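Drei Monate mit dem Isurdale: Regal gut, Anleitung zum Weinen

Ich wollte kein neues Regal. Ich wollte, dass das alte aufhört, sich zur Heizung zu neigen. Als es im Juli endgültig nachgab, bestellte ich bei Brurkthorpe das Modell Isurdale in Weiß, 94 cm breit, drei Böden, laut Produktseite »in einer Kaffeepause montiert«. Ich trinke offenbar zu schnell Kaffee.

Geliefert wurde in zwei Kartons. Im ersten lagen die Böden, ordentlich verpackt, im zweiten die Schrauben und eine Anleitung, die bei Schritt 3 die Seitenteile vertauscht und sich bei Schritt 7 nicht mehr daran erinnert. Wer die Zeichnungen ignoriert und sich die Bohrlöcher ansieht, kommt schneller ans Ziel. Der beiliegende Inbusschlüssel ist aus einem Material, das Wert auf Nachgiebigkeit legt. Nehmt einen eigenen.

Steht das Ding erst einmal, steht es. Kein Wackeln, auch ohne Wandbefestigung (die trotzdem dabei ist und die ich nach einem strengen Blick meiner Schwester auch angebracht habe). Die Böden hängen unter Kochbüchern nicht durch, und das konnte mein voriges Regal der Firma Waltance schon nach einem Winter nicht mehr von sich behaupten. Das Weiß ist allerdings ein sehr ehrliches Weiß. Man sieht jeden Krümel. 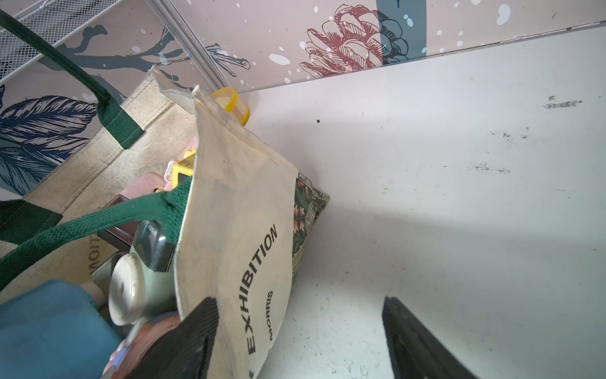 Cremefarbener Stoffbeutel mit Blumenmuster auf weißer Fläche.

Zur Reinigung: feuchtes Tuch, fertig. Kaffeeränder gehen weg, Rotwein nach etwas Zureden auch. Kurkuma habe ich einmal verschüttet und möchte darüber nicht sprechen. Bleistift dagegen verschwindet mit einem normalen Radiergummi, falls jemand wie ich die Bohrpunkte zuerst auf die falsche Seite malt.

Was mich stört, sind die Kanten. Vorne sind sie sauber, hinten roh, und wer das Regal als Raumteiler verwenden will, schaut dann eben auf die Rückseite einer Sparmaßnahme.

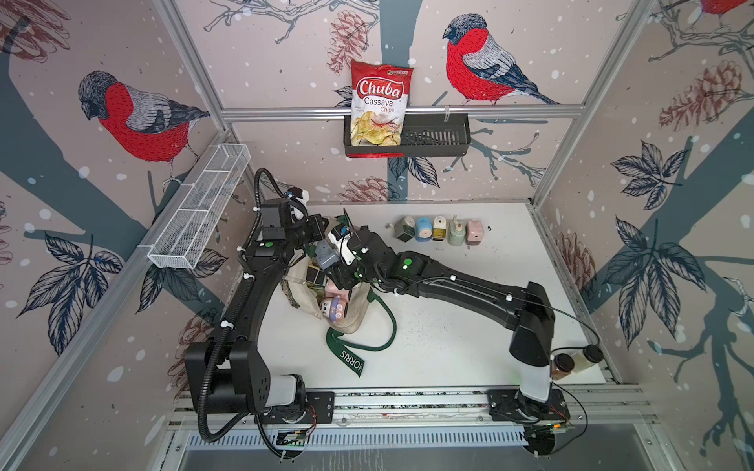 Der Kundendienst wiederum war eine Überraschung. Mir fehlte ein Bodenträger - einer, also genau der, den man braucht. Zwei Tage nach meiner Mail lag ein Tütchen im Briefkasten, mit acht Stück. Ich habe jetzt einen Vorrat, der mich vermutlich überlebt.

Zum Vergleich hatte ich noch das Modell von Hashmi im Auge. Schöner, schwerer und fast doppelt so teuer, dafür mit verstellbaren Füßen. Auf Altbaudielen wäre das ein Argument. Ich habe stattdessen einen gefalteten Bierdeckel unter die linke Ecke geschoben, und der tut dort seit drei Monaten klaglos Dienst.

Vier von fünf Sternen. Den fünften bekommt der Bierdeckel.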